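Sorting It Out: A Talk With the Maker of the Pesar Hand Gripper

Tuesday, April 9, 2024

The woman who runs Pesar met me at the side door of the shop on Rafferty Street with a coffee in each hand, apologized for the noise of the compressor next door, and had started on her favorite topic before I found a chair. Her favorite topic is sweaters.

"Everybody wants to show me a gripper picking up a block," she said. "I was in laundry for years before this, and I can tell you the world is not made of blocks. It's made of sleeves."

Pesar sells a hand-held gripper kit, a tool a person carries and squeezes while a camera on it records the job, so that a robot arm can later be trained on the recordings. The kit comes with the gripper, two sets of fingers, a charging cradle and a padded case, and it sells for $3000. She knows that number makes people swallow. A few of her first customers were small labs, and one was Jimura, a linen service that wanted to find out for itself whether folding could be handed over to a machine before it signed anything bigger.

I asked what had been hardest to get right, and she laughed and went to get a box of old fingers, which she keeps under the bench and is clearly fond of. There were six versions before the one she ships today. The early ones were slick and narrow and let go of anything soft. The third was so grabby that it left marks on a good cardigan (hers, as it happens, and she still wears it). What she settled on is a blocky finger with enough face on it to take hold of a bunch of cloth.

"A knit moves while you're holding it," she said. "You think you have it, and then the weight of the rest of it starts pulling. So I want people to practice on knits first. Towels will flatter you."

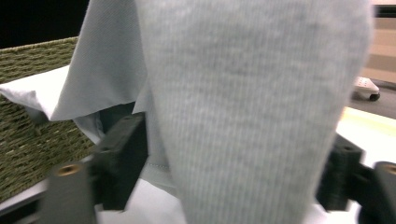 How long does it take a new person to get comfortable with the gripper?

Most people need three sessions, by her reckoning, and the first one is mainly spent learning to slow down. She suggests keeping each session short, as the wrist gets tired before the mind does, and she would sooner have a few careful recordings than a long afternoon of hurried ones.

The slowing down came up again and again while we talked. People who are good with their hands tend to be the worst at it to begin with, she told me, as they have been folding shirts since childhood and the fingers want to run ahead. At Jimura the best results came from a supervisor who had never much liked folding and so paid attention to every piece.

I had a turn myself and was, I'm sorry to say, a hurrier. The tool is lighter than I had imagined and the squeeze is pleasant, a bit like a good pair of kitchen tongs. My complaint was with the trigger, which sits a little far forward for a small hand. She wrote that down on the back of an envelope and said I was not the first to bring it up. A shorter trigger is planned for October, and present owners will be able to fit it at home with the wrench that comes in the case.

She was just as open about what the kit won't do. It won't train the robot for you; that part is up to the buyer, or to a partner such as Brarnari, the software outfit she sends most people to. Very thin, slippery linings are still a struggle. And the battery, which she would like to be better, wants charging at lunch if you mean to work through the afternoon.

"I tell people all of that on the phone," she said. "Some of them hang up and some of them order. The ones who order don't send it back very often."

Before I left she gave me a finger from the box, version four, with a chip out of one corner. The kit is sold directly from the shop, and orders go out within six days. Visitors are welcome to come by and try one if they call ahead — and she asks that you bring something from your own closet, the more awkward the better.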